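Visit Report: Flirow Open Day, Casitz

Members attended the Flirow open day in September. The tour began at the switch test bench, where 47 keyboards from the Priller line were under review. 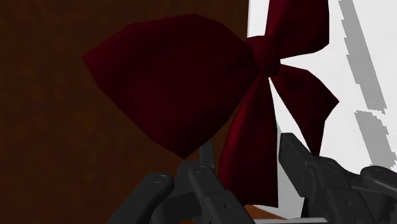
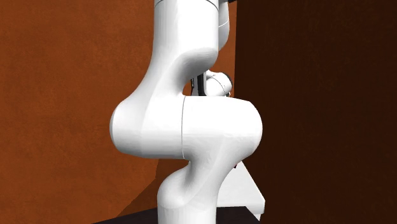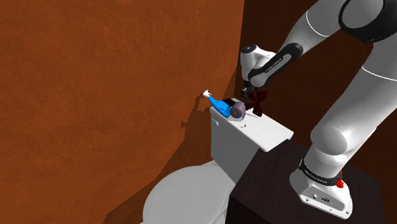
Staff then presented the Nzioka mouse - a wired model with 53 sensitivity steps. Questions on driver support were answered in full. The company will accept 100 visitors next year, and registration is handled by the Casitz office.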